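# trestulley-laundry-times

Self-reported times for household laundry jobs, collected in Trestulley and Grerkside. Last edited November 17, 2024.

Please read the caveats before you plot anything. I put this table together and I still don't trust half of it.

## What's in it

- `times.csv`: 712 rows, one per job (wash, dry, fold, put away)
- `homes.csv`: 28 households, with size and type of dryer
- `notes.txt`: free-text remarks, lightly cleaned

Times are in minutes. Blank means the person left it blank. Zero means they wrote zero, and I have my doubts about anyone who folds a load in zero minutes.

## Known problems

People round. Nearly every folding time ends in a 0 or a 5, so any claim of precision below five minutes is wishful. The Kunden forms asked for "time spent" without saying whether waiting on the dryer counts. Some 200 rows come from those forms. They are flagged `kunden=1`, and I would drop them for most uses.

"Put away" is worse. For certain homes it seems to mean moving the pile from the bed to a chair. 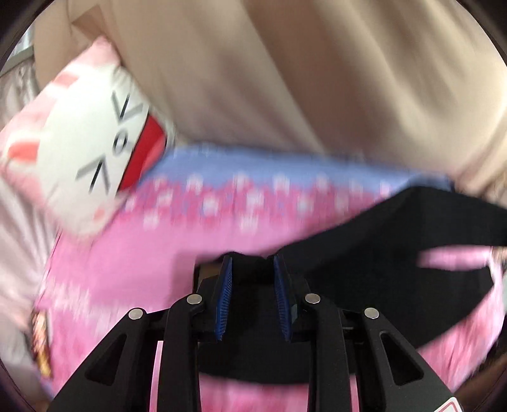

Drahomíra Havlíček objects that dropping the Kunden rows throws out nearly all the larger families, and that a vague number from a house of eight is still worth more than a neat one from a couple with two towels. She would keep them and model the form as its own effect.

Maybe. I tried it in May and the effect swallowed everything else, so the flag stays and you can pick your side.

## Not included

The Hubáček survey covers the same towns, but its folding times are averages with no spread given. I asked for the raw sheets and got a PDF of the averages.

## Use

Fine for teaching and for practice with messy data. I wouldn't use it to argue about who does more housework: the forms never asked who did the job.

Corrections go in the issue tracker. Include the row number.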